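I have finally caught up on the Batstead royal wedding special, and I am so glad I saved it for a night when I could watch the whole thing with the phone off! If you're new here, Batstead is the gossip podcast that started doing video last spring, and it's the only one I'll pay for. This episode runs a full 2 hours and I didn't skip a minute.

The best part by miles was the long stretch on guest lists. They went back through old newspaper write-ups of society weddings and read out who was seated where, who got moved at the last minute, and which cousin turned up in the same hat as the bride's aunt. One reception had 431 guests and a single coat room. I had to pause it because I was laughing too hard to hear.

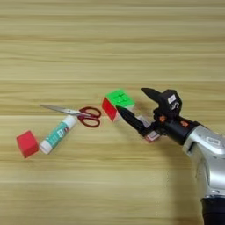
My own royal scrapbook is up to volume 6 now, and I've been at it all week. I started when I was a kid, cutting balcony pictures out of my grandmother's magazines, and I still do it the same way (yes, there are apps, no, I don't want one). All it takes is scissors and a glue stick on a bare wooden table and I'm happy until midnight. This volume is mostly tiaras and carriage rides, plus four pages on the Jandano engagement, which Batstead covered better than any of the glossies did.

Speaking of which, the Nieto fan forum has a thread on that engagement with 2,286 replies, and I've read an embarrassing number of them. People there think the wedding will be at Dritbridge in December. I'd love that! The chapel is tiny but the steps would look wonderful with candles all the way down, and a winter veil is my favorite kind of veil.

If you have any spare magazine covers from the engagement week, the one with the green coat especially, leave me a comment. I'll happily trade, I have doubles of nearly everything from volume 5.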